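# Tenants' meeting, Cestby building, March

Minutes by me, Mio Yoshida (again, and yes, I did say last time was the last time). Present: Solange Nguyen in the chair, Perihan Tuncer, Jui-lin Ko, Rhonda Beaulieu from the second floor and me. We started at 6:40 because the key to the lounge was upstairs with Perihan.
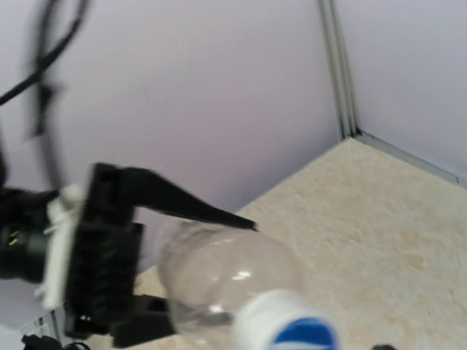
## 1. Bottles on the floor

This took up half the evening, so bear with me. Rhonda has been picking up empties every morning on her way to the mailboxes and she's tired of it. Clear plastic ones mostly, caps still on, lying on their sides where the next person can step on them. With that beige speckled floor you really don't see a clear bottle until your foot is on it! Jui-lin slid on one last Tuesday with a bag of groceries in each arm. He's fine. The eggs weren't.

Solange asked whether we could just put a bin by the door. Perihan said we had one, and it filled up with pizza boxes in a day. We went back and forth on this for a while - I stopped writing at one point, sorry - and ended up with:

- A bottles-only bin by the mailboxes, with a round hole in the lid so a pizza box won't go in. Jui-lin has one in mind from Mtshali, the hardware place.
- Caps stay on. Jui-lin called the recycling line and they take them that way now.
- Empty means empty. Rhonda wants this in capital letters on the sign and I promised her I'd do it, so: EMPTY.
- Bags go down on Tuesday evenings. Perihan takes the first month, then Solange.

I asked if squashing them first would save room. Rhonda is against it (the noise), Solange is for it, and we left it there.

## 2. Deposit money

We have 81 dollars in the envelope from last fall's returns, and Jui-lin thinks we could get to 200 by summer if people bring their bottles down instead of leaving them wherever. Perihan would like a bench for outside. I'd like a kettle for the lounge that doesn't leak! No vote, we'll look at it again when there's more in the envelope.

## 3. Floor cleaning

Grumach, the cleaning company, has offered to come in twice a month for 51 dollars a visit. Rhonda thought that was steep for one hallway and a lounge. Solange pointed out that the sticky patch by the radiator has been there since before she moved in, and she's mopped it herself more than once. Agreed to try two visits and see. I'm writing to them this week, and I'll ask what they use on the floor, as the stuff Jusach brought in last year left streaks all over it.

## 4. Anything else

The light on the back stairs is flickering again. Perihan is reporting it. The door code stays 3846 until the new lock goes in, so please don't tape it to the door (you know who you are).

Finished at 8:05. Next meeting is same room, same time, and Perihan will bring the key down early. Rhonda's bringing lemon cake.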